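Skallo Sofa Bed, Three Months In: A Long Review for Anybody Furnishing a Small Spare Room

I should say up front that I did not want a sofa bed. I grew up with the kind that had a metal bar across the middle of your back, and I swore as a teenager that no guest of mine would ever be put through that. Then we moved into this place, with its one extra room that has to be my sewing room and my husband's office and the spot where his mother sleeps when she comes down, and well, you can guess how long my principles held up.

So I went shopping for one back in October, and I was slow about it (my family would use a stronger word). I read every review I could find, I lay down on display models in my good coat, and I narrowed it to two: the Katayama pull-out, which is gorgeous and costs like it, and the Skallo, which folds forward in one piece and came to less than half as much. The Skallo won, mostly on price, but also for the arms. They're low and padded and wide enough for a cup of tea, and the Katayama's are these hard upright things that look elegant and would have me knocking my elbow every evening. 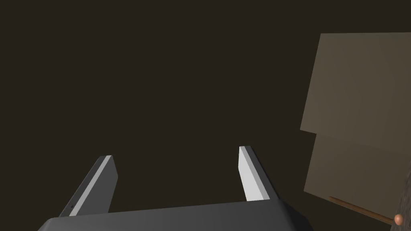

Delivery was easy. Two very nice men carried it up the back stairs, and even so they had to take the door off its hinges, so please measure your doorway and then measure it again with the door standing open, which takes up more room than you'd think. The feet come in a zippered pocket underneath the seat. I spent a good while hunting through the packaging for them before I found that pocket, and the instruction sheet mentions it only on the back, in tiny print, below the part about recycling.

Putting it together was a pleasant hour's work. The back slides down onto brackets, you push until it clicks, and the feet screw in by hand. I would have liked a second person for the back section, as it's heavy and awkward to line up, and I ended up sort of hugging it into place.

Now, the fabric. I chose the oatmeal weave, and I love it more than I expected to! It's nubby without being scratchy, and it hides lint, which matters an awful lot in a room where somebody is always cutting thread. The seat covers zip off for washing. I've washed one so far, on cold, and hung it over the shower rail, and it went back on with only a little tugging at the corners. The cover on the back doesn't come off at all. I wish somebody had told me that at the store, and I'd have bought the spray-on protector the same day.

As a sofa, it's firm. My sister finds it too firm, and she's right that you don't sink into it. The seat is deep, though, so if you're short like me you'll want a cushion behind you. I use a fat old velvet one from the living room, and with that tucked in I can sit and hem for a whole evening and get up again without groaning.

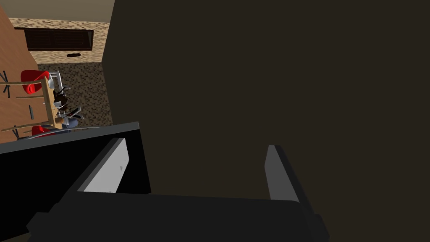
As a bed, I'd give it 4 out of 5. There's no bar, hallelujah, and it lies flat all the way across with just one seam where the seat meets the back. You can feel that seam if you sleep on your side. My mother-in-law noticed it the first night, and the second night we put a folded quilt on top and she slept until almost nine, so a thin topper is well worth the money if you have regular company. My old upholstery teacher, Genji Murakami, used to tell us that you judge a seat by its seams, and I thought of him while I was down on the floor feeling along this one. It's a clean double row of stitching, nice and straight, and it hasn't puckered.

Opening it up takes a bit of a knack. You lift the front until it clicks, lift it a touch more, and then let it come down toward you. The first few times I didn't lift quite far enough and it just sat back down again like a stubborn dog. You do need clear floor in front, so our little coffee table has to go out in the hall whenever there's a guest.

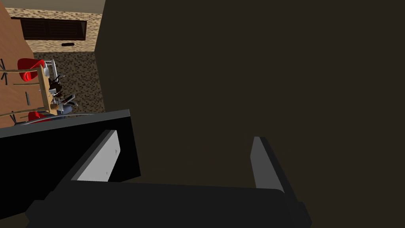

There's a storage box under the seat as well, and it holds more than it looks like it would: two pillows, a set of sheets, and the summer blanket, with room left along the side for my pattern paper. The lid has a soft hinge, so it won't come down on your fingers. The floor of the box is thin board, and I wouldn't go storing books in there.

My complaints are small ones. One foot works itself loose and has to be tightened every few weeks. The new-furniture smell hung around for a good ten days, even with the window open. And the matching bolster is sold separately, and it's a silly price for a tube of stuffing, so I made my own from leftover curtain lining and saved the money for the topper.

Would I buy it again? Yes, for a room like ours, where it's a sofa most of the year and a bed for the odd long weekend. If it were going to be somebody's bed every night I'd save up for the Katayama, hard arms and all. And if you do get the Skallo, ask for a fabric swatch before you order, because the gray looks quite blue in daylight and the store won't take it back once the feet are on.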